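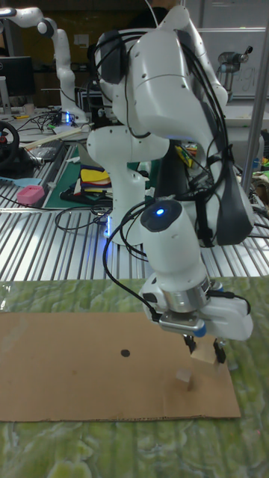

Blue light at the base, and another one on the wrist.

This site uses cookies to keep you logged in. By continuing to browse you accept our cookie policy.

Why is every little light blue now?
Posted by Uzma Qureshi, 9/13/19

OK so I moved my bed to the other wall in August and now I can see every single indicator light I own. The Furneo air purifier is the worst. It has a blue ring that I swear could guide ships, and the "sleep mode" dims the display but leaves the ring on full! Then there's the Sternard power strip, the charger for my toothbrush, and the monitor I never fully turn off.

I grew up with tiny red and green lights and don't remember ever noticing them at night. Is it me getting older or are the blue ones really brighter? And what do you all cover them with? I tried painter's tape and it glows like a lampshade.

gridley_pete
Blue ones look brighter in the dark because your eyes get more sensitive toward that end at night. Plus a lot of companies swapped blue in where the green used to be and never turned it down. Black electrical tape, two layers, done.

mossyoak
Please don't do electrical tape. It goes gooey by summer and you'll be scrubbing it off with rubbing alcohol. I use the Clulo dimming stickers, the gray ones. You can still see if the thing is on but it doesn't light up the ceiling. I've got them on nearly everything in the apartment, my husband thinks I've lost it.

gridley_pete
Mine's been on the router for 2 years and it's fine. Maybe buy better tape?

mossyoak
Maybe my apartment is hotter than yours, Pete.

tannerB
I'm going to be the odd one out — I like them. I get up at night for the dog and the blue light on my Saber speaker is enough to keep me from walking into the dresser. If it was red I'd feel like something was wrong with it.

Uzma Qureshi
See, I'd take red in a heartbeat! But fair point about the dog. Mossyoak, do the stickers come off clean? The purifier is a rental unit from my landlord and I don't want to leave marks.

mossyoak
Came off my old clock radio fine after a year. Warm it with a hair dryer first if it's stubborn.

lorna828
Try holding the fan button on the Furneo for 8 seconds. Mine shuts the ring off completely. It does come back if you unplug it, so you have to do it again.

Uzma Qureshi
LORNA. It worked. I'm still getting stickers for the power strip though.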